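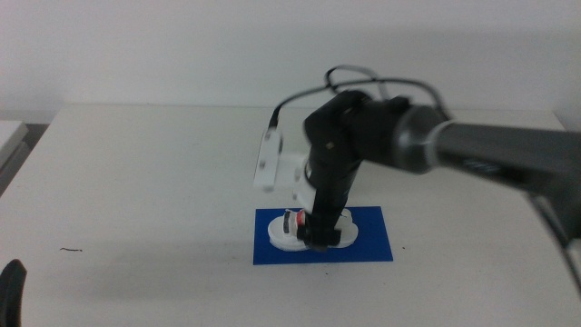 # What is a tabletop made of?

*Kirnus Museum of Everyday Things: reading sheet for visitors aged 8 and 9*

You probably use a table every day. You may eat at one, draw at one or do your homework at one. The flat part is called the tabletop, and the parts that hold it up are called the legs or the frame.

The white tabletop in the photograph has a smooth covering called laminate. It has a matte surface. "Matte" is the opposite of "shiny": a matte surface spreads the light out, so you do not see bright reflections when you look down at your work.

## How is laminate made?

Laminate begins as sheets of paper. The sheets are soaked in a kind of liquid plastic called resin and placed on top of one another. A large press then heats and squeezes them until they become one thin, hard sheet. The top layer of paper gives the laminate its colour or pattern. It can be plain white, or it can be printed to look like wood or stone.

The finished sheet is glued to a thick board. The board makes the tabletop strong, and the laminate protects it from spills and scratches.

## Why are some corners curved?

Look at the front corner of the table, on the left. It bends round in a curve and does not come to a point. A curved corner hurts less if you bump into it. It is also less likely to chip when a table is moved.

## Light and shadow

There is a pale wall behind the table, with a soft shadow on it. Shadows are made when something stands in the way of light. A small, bright lamp makes a shadow with a sharp edge. Light from a large window or a wide lamp comes from many directions, and the edge of the shadow is blurred.

## Try it at home

1. Find 2 tables or worktops in your home or school.
2. Rest your hand on each one. Is it smooth or rough?
3. Look at the corners. Are they pointed or curved?
4. Hold your hand 30 centimetres above each surface and look for its shadow. Move your hand slowly downwards and watch the edge of the shadow change.

Please ask an adult before you move anything that is on the table.

## Words to remember

**Laminate:** a hard, thin sheet made from layers pressed together.

**Matte:** not shiny.

**Resin:** a sticky liquid that sets hard.

Samples of laminate, wood and stone may be handled in the Ternden Room on the ground floor.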